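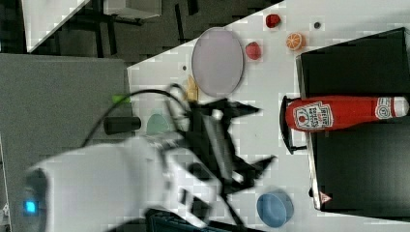
I have a confession to make, and it's that I own more pretend fruit than real fruit. Go to my kitchen any evening and you'll find perhaps two tired apples and a lemon. Go to the back room and there's a crate of 245 toy strawberries, bananas, fried eggs and slices of orange, and I know where nearly all of them came from (the garden centre at Navby, mostly, back when it had a toy corner).

It started with my niece, who ran a café from under our dining table one wet July. I was only ever a customer. She charged me 92 pounds for a strawberry and wouldn't take a card! After she went home I sort of carried on, and by the autumn I was driving to Pisdale for a set of play food I'd seen in a shop window there.

What I like best is the plain stuff. A strawberry should be red, have a bit of green on top and sit nicely in the hand, and that's all I ask of it. The old Wurkau sets had this exactly right, and I paid 28 pounds for one with the box missing and thought myself lucky. Bananas are harder. I've got bananas in there that look like boomerangs, and one that could pass for a chip. The peeling sort are my favourites, even if the peel goes soft after a few years and never quite shuts again.

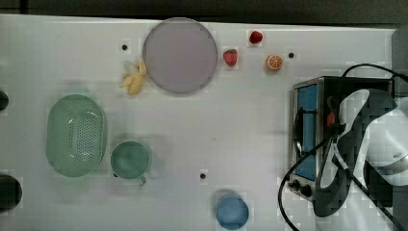

Issue 642

Then there's the question of what you serve it on. I'm firmly on the side of proper crockery and proper kitchen things, full size, mixed in with the toys. A pale lavender plate makes a toy orange slice look good enough to eat, and I'd much sooner have a green mug and a colander you could drain peas in than the tiny tin versions that come in the box. Children seem to agree with me. Give them a real-sized cup and they'll pour from it all afternoon, and a little toaster oven on the table (unplugged, please) turns any meal into a banquet.

Sauce bottles are another thing. Phetsri used to do a lovely squeezy one and I've been after a second for ages, so if you've got one in the loft, do write in.

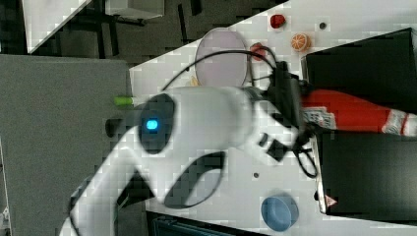 Murali Hegde wrote to say that I'm wrong about mixing sizes, and that a toy strawberry on a dinner plate only ever looks lonely. He keeps everything small, down to the spoons, and says his grandchildren have never once complained. Well, I've tried it his way for a fortnight and I kept losing the spoons.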